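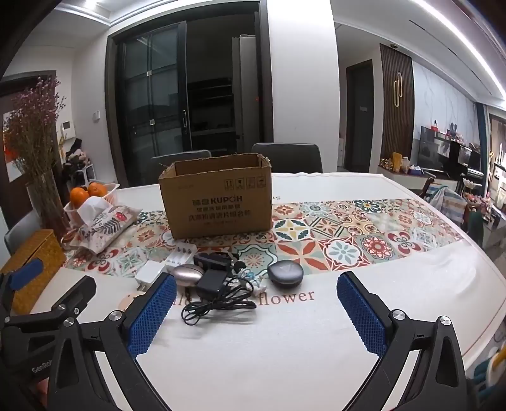
My sister-in-law holds that a dining table is the most honest room in the house, and when I told her it wasn't a room she said it was in hers, it was where everybody lived. I've borrowed that for the opening of this talk with her permission, and I'd like to say it slowly and let people have their laugh, as I suspect half of them will have moved a pile of something in order to eat their breakfast.

Notes for "What Lands on the Table", October 18, 2018, Kovham library, upstairs room. Forty minutes if I behave, and then questions and tea.

START

Say hello, thank them for climbing the stairs. Leave the table picture up on the screen while people settle and don't hurry on from it. Ask who has oranges on their table at home at this minute. Ask who has a plug they couldn't name the owner of. Hands up for both. (At Masance in May nearly the whole room put a hand up for the plug, and one lady put up two.)

Then on to why I talk about tables at all. I began with cupboards, as most people do who get asked to help friends sort out their houses, and I spent years emptying cupboards very thoroughly and going home pleased with myself. When I came back a month later the cupboards were still lovely and the table was as full as ever. It took me a good long while to see that the cupboard was never the trouble. Things don't start in the cupboard. They come in through the front door in somebody's hand, and the hand puts them down on the first flat place it meets – and in most homes that's where you eat.

WHAT BELONGS AND WHAT IS PASSING THROUGH

This is the main part, so take your time over it.

I like to sort a table into residents and visitors. Residents are the things you'd put back if you cleared the whole lot off to wash the cloth. In our picture I'd call the tall vase of dried stems a resident, and the basket with the two oranges in it, and very likely the tissues. I'd guess nobody would want to eat at that table without them. Visitors are the things that have stopped on their way to somewhere else, and there I'd put the cardboard box, the power adapters and the cable in its bundle.

Ask the room what they would do with the yellow box on the left. There's usually a lively disagreement! Some will have it as a resident on looks alone, as it goes so nicely with the cloth, and others won't commit until they know what's inside. Let them argue for a minute or two, it warms everybody up, and I don't have an answer for them anyway.

Point to make: I am not against visitors. A table with no visitors at all belongs to someone who is away on holiday. What I'm after is that a visitor should have somewhere to go on to, and that somebody in the house should know where it is.

THE BOX

Cardboard boxes deserve a few minutes of their own. A box that has been torn open at the top has done its job once, and it'll do it again if you let it, only the second time it's gathering instead of delivering. First one cable goes in, then the instructions for something, then a glove. I have opened boxes in people's halls and found three years in there.

My rule, and I do keep to it at home, more or less: a delivery box may stay on the table for as long as the unpacking takes. When the last thing is out, it's flattened or it's given a name. Giving it a name means writing on it, in thick pen, what it's for. "Charity shop." "Going back." "Mum's." A box with a name on it tends to leave the house. I've got a stack of blank labels to pass round here, so remember to bring the pens this time, the fat ones, not the ones that dried out.

Tell the story of the Juhl lamp. I kept the packaging for that lamp for six years in case it needed to be sent back, and when the lamp finally did give out I'd thrown the box away the week before. People like this one, and there's no moral to it, so just tell it and move along.

CABLES AND CHARGERS

Everyone's eyes light up at this bit, I can't think why.

When we set up the swap table in Vulau we asked people to bring in the leads and plugs they couldn't place. By the end of the first season we had 1,515 of them, which I know exactly as I was the one sitting on the floor. Of those, 960 were matched up with something or went on to a new home, and a fair few of the rest were fetched back by people who'd suddenly remembered the foot spa. (Pause there for the foot spa.)

What I took from all that sitting on the floor:

Label both ends. A strip of masking tape folded over the cord makes a little flag, and you can write the name of the thing on it. One flag at the plug and one at the other end.

Loop it loosely before you tie it. A cable wound up tight like a bobbin doesn't thank you for it.

Keep the adapter and the gadget together from the very first day, on the table if need be, and don't let either of them go off into a drawer without the other. They never seem to meet again.

Have one home for the lot. A shoebox will do perfectly well, you don't need to buy anything. Mine is on the shelf over the coats.

If someone asks about the slotted organisers and the drawer trays you can get, say they're very nice if you've got the drawer.

SMALL PRETTY THINGS

I want to go gently here. Every table collects a few small bits, a trinket, a little case with something in it, the kind of object that weighs next to nothing and that you can't quite throw away. There's a clear and pale blue one in our picture and I'm rather fond of it.

My suggestion is a saucer. A proper saucer, one you like, and the small bits live on it, and when it's full you sit down with a cup of tea and go through it. A saucer is better than a bowl, as a bowl will take a whole summer before you notice. I did once try it with a soup plate and I'm not going to tell you how that went.

THE CLOTH

Short section, skip it if we're behind.

I'm all for a tablecloth, and the more cheerful the better. All that patchwork of tiles in orange and teal and yellow – I'd want to see it, wouldn't you? A pattern you're fond of is a very good reason to clear the table, far better than guilt. A friend of mine changed a plain grey cloth for one covered in lemons and she swears she's put things away ever since, simply so as not to hide the lemons. If you've got a good one folded up in a drawer for best, please take it out tonight.

Washing: little and often, shake it out of the back door first. Check under the fruit.

TRY IT NOW (ten minutes)

Hand out the paper, one sheet each. Everybody draws their own table from memory, as it was when they left the house, with everything on it. Drawing doesn't matter, squares and blobs are fine. Then a ring round each resident and an arrow from each visitor, pointing to where it ought to be going. The ones with no arrow are the ones to talk about with your neighbour.

Walk round while they do it. Don't tidy anybody's drawing.

If the room is quiet, do mine on the flipchart. As of this morning it's the seed catalogue, a jar of buttons, two library books (own up to this, given where we are), the butter dish and a bicycle light.

QUESTIONS THAT USUALLY COME UP

What about the post? Open it standing up, near the recycling.

What if it's all my husband's? Ask him for the arrows and keep out of it.

Is it worth doing if you live alone? I think so, yes, and it's quicker too, and you get to choose every one of the residents yourself.

How often? I do ours before supper, with the radio on. Some evenings I only push everything up to one end, and we eat at the other, and that's supper too.

FINISH

Thank the library. Remind them the swap table will be by the door until we're asked to leave, and that leads with flags on go in the left-hand crate and mysteries in the right. Cups back on the trolley, please, and take a label home with you.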